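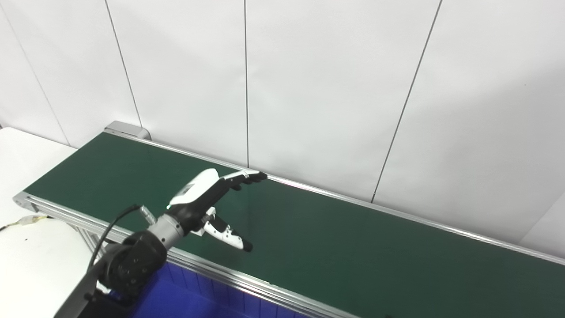
Nutus Lab, Robot Manipulation Course

Handout 3: Picking things up and putting them on the belt

By now every team has made an arm wave. Congratulations. The remaining handouts are about getting it to do something a parent would pay tuition for.

The task for this unit is called bin to belt. Parts start in a blue bin under the conveyor. They are supposed to end up on the green belt, one at a time, right side up, with the bin still where you found it. A person can do this while complaining about the parking. Your robot will need most of the term.

What counts as a pick

A pick has four stages: approach, close, lift, clear. Teams love the close stage and ignore the other three. Please write all four into your log, even when the log gets boring. A boring log is worth more to me at grading time than a thrilling one with holes in it.

Approach means the hand gets to a point above the part without touching the bin wall. The bin is plastic and forgiving. The fingers cost more than the bin and are neither.

Close means the fingers meet the part and stop. If your grip command has no force limit, you do not have a grip command, you have a press. Set the limit in the Cetico config file before you enable the arm. The default value is blank, and blank does not mean gentle.

Lift is straight up until the part is above the rim. Do not start the sideways move early to save time. The February group saved time this way and spent the savings on a new wrist cable.

Clear means the part and the whole hand, thumb included, are past the near rail. The thumb hangs lower than you think. Check it from the side.

Two ends, two habits

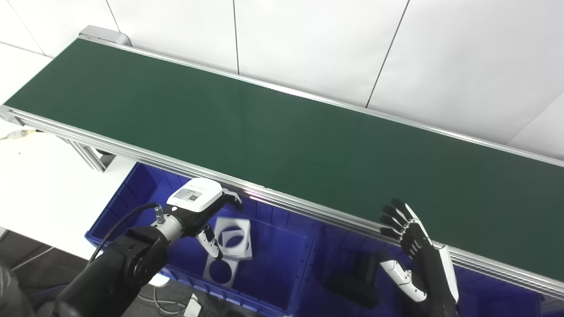 Do we have to use the parallel gripper for the square frames?
Any end you can defend in your log is fine, but the gripper is the easier start, as two flat fingers can take a thin frame by one side and you have far fewer joints to argue with.

The hand is the more impressive choice and knows it. With several fingers you can wrap a block, pinch a rim, or fail in ways that need a paragraph each. Use it where the shape rewards it. For the frames, the round hole in the middle is tempting, and sooner or later every team tries to hook one with a finger. It may come up. It may also swing, rotate, and land on the belt facing the wrong way, which scores as a drop.

Frames that overlap are their own problem. Take the top one first. Your vision code will not agree on which one is on top, so print out its answer and look in the bin yourself before you run the motion. Two dark circles next to each other look a lot like one strange part to the Asirel detector, and it will report this strange part with great confidence.

Belt rules

The belt stays off until your placing motion has worked 7 times in a row. Off means off at the switch. Once it is moving, keep it at the low setting. You may rest a part on the belt. You may not rest the hand on the belt, however tired it looks.

Placing height is measured from the belt surface to the bottom of the part. Aim for 30 mm on the way in and come down slowly from there. Letting go early and trusting gravity is a method, and it gets partial credit.

The trajectory player will take up to 2000 waypoints. This is a ceiling and should not be read as encouragement. Last term's best run used so few that I asked whether the file had been cut short.

What to hand in

Your log, with failed picks left in.
The config file you ran, not the one you wish you had run.
One paragraph on which end you chose for each part and why. "It was already attached" will be accepted once per team.
A short recording of one full pick, all four stages, no edits.

Upload everything to the Magyar folder under your team name. If your team name is still "Team Name", please hold a meeting.

Before you leave

Park both arms clear of the bins. Put the parts back, and do not arrange them nicely for the next team. A tidy bin teaches nothing, and the next team will only brag about their results.

Handout 4 covers what to do when the part is not where the camera said it was. Read the section on calibration first, including the bit with the matrices.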